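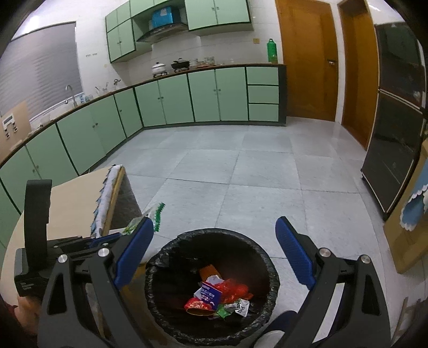
The woman who runs the snack counter at Kindine, a two-screen movie house with one working marquee, has asked me to leave her name out of this. Her mother reads the local news, she says, and still thinks she works in a bank.

We meet on a Thursday at four, before the first show. She is filling the candy case and does not stop to talk to me, though she does talk.

"People think the money is in the tickets," she says. "The tickets pay for the movie. The popcorn pays for the roof." She looks up at the roof. "Well. It pays for some of the roof."

She has been behind this counter for five years, long enough to have opinions on every wrapper ever made. Wrappers, she tells me, are the great unsolved problem of the business. A loud one can ruin the last ten minutes of anything with subtitles. When a new candy comes in, she takes a packet into the back row of the empty theater and opens it while the projectionist sits up front and listens. If he turns around, she doesn't order it.

"Ludo failed," she says, meaning a caramel she still speaks of fondly. "Beautiful candy. Sounded like someone walking through a hedge."

Zesska, a sour chew, passed, and now has the middle shelf to itself. The customers have not noticed that their choices are made on acoustic grounds. What they have noticed is that the chocolate raisins are gone, and they bring it up weekly.

"I had two people who bought them. I have forty who miss them."

I ask about prices, expecting a speech, and get a shrug. A small popcorn is 4 dollars. It was less, and there was a letter to the paper about it. She has kept the letter taped inside the cash drawer, where she reads it when business is slow. "He spells 'extortion' right," she says. "You have to respect that."

The house sold 2,000 boxes of candy last summer, mostly in July, when the air conditioning was the main attraction. The record for a single night belongs to a Szénási revival that ran close to three hours and had no intermission. "Sad movies are good for chocolate. Funny ones, people forget to eat. Horror, they buy a lot and it all goes on the floor."

Does she watch any of them herself?

"I've seen the first five minutes of everything," she says. "Then somebody comes out wanting a straw."

At a quarter to five a man taps on the glass door and points at his watch. She points at the sign with the hours on it. He reads it, the whole thing, and taps again. She goes to let him in.

"He's going to ask about the raisins," she says, and he does.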